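Grernen, Clarnemell office
Weekly safety check of the hand-held grippers and the work area
Done on Wednesday, before the first session
Form 1119, with comments

Reason for the extra comments this week: the left gripper did not open when the trigger was released. It kept hold of the handle until the power was taken away. No injury. The same fault was written down once in March, on the older pair, and at that time we changed only the spring. I ask everybody to read the comments also, not only the OK and Not OK.

Part A. Grippers

A1. Jaws open fully when trigger is released. Left: NOT OK. Right: OK.
Comment: I tried the left one 12 times without load and it opened each time. With a load it stayed closed 2 times. So the test without load is not enough and I would like to change the text of this point.

A2. Finger pads clean, no cuts, firmly glued. OK.

A3. Marker cubes tight, faces clean. OK.
Comment: Please do not wipe them with the strong cleaner. It makes the print grey.

A4. Trigger returns by itself. Left: NOT OK. Right: OK.
Comment: It comes back slowly in the last part. I think there is dust inside, but I did not open the housing, this is for Stubbs to do.

A5. Load test with the usual tools. Left: NOT OK.

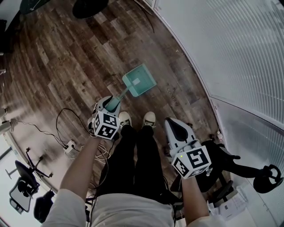
The load test is where the fault comes, and the thickness of what we hold seems to matter. With a thin pen I could not repeat it. The long handle of the teal dustpan is a good object for this test, and one can rest the scoop on the floor so that the weight does not hang on the wrist. Please use the same dustpan each week, then we can compare. If the jaws stay closed, do not pull the tool out with the other hand. Put everything down, switch off, and wait.

Part B. Cables and floor

B1. No cable across the walking line. NOT OK.
Comment: The black cables near the power strip are in a tangle, and the strip itself lies on the floor. A person who looks down at the grippers can see his own feet, but a person who walks backwards cannot. To be put along the wall with clips.

B2. Gripper cable long enough, no strong pull at the plug. OK.
Comment: Long enough, yes, but then it loops on the floor near the legs. I would prefer a clip at the belt. We have 3 of these clips in the drawer from the Clonard job.

B3. Bags and papers away from the work area. NOT OK.
Comment: One backpack and some papers, both beside chairs. Moved during the check.

B4. Floor dry. OK.

Part C. Room

C1. Free space to turn with both arms out. OK, with remark.

C2. Door free to open, way out not blocked. OK.
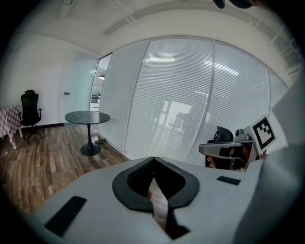 The way out was discussed last month and I want to write clearly what was agreed. The doorway at the end of the glass wall stays open during a session, and no furniture goes in front of it. The round black table may stay in the room, but its base is wide and flares out on the floor, and with attention on the grip pads it is easy to meet it with the foot. Anybody who works on that side should first walk the line once with empty hands. The small object on the floor by the glass should be picked up also.

C3. Chairs on wheels pushed to the wall. NOT OK.
Comment: This point is Not OK nearly every week. Maybe the form should say who does it.

C4. Stop procedure known by the person holding the grippers. OK.
Comment: Asked and answered correctly. The switch on the strip was named as second way, but for this one must bend down to the floor among the cables, so I do not find it a good second way. A switch on the table would be better.

Result of the check
Left gripper: out of use, red tag on it, to Stubbs for opening and cleaning.
Right gripper: may be used alone for short tests, not with heavy tools.
Work area: may be used after B1 and C3 are done.

Open points from the last check
Spare fuse for the charger: still not arrived.
New text for A1: I propose "Jaws open fully when trigger is released, without load and with the dustpan handle." Please write your opinion under this form before the next check.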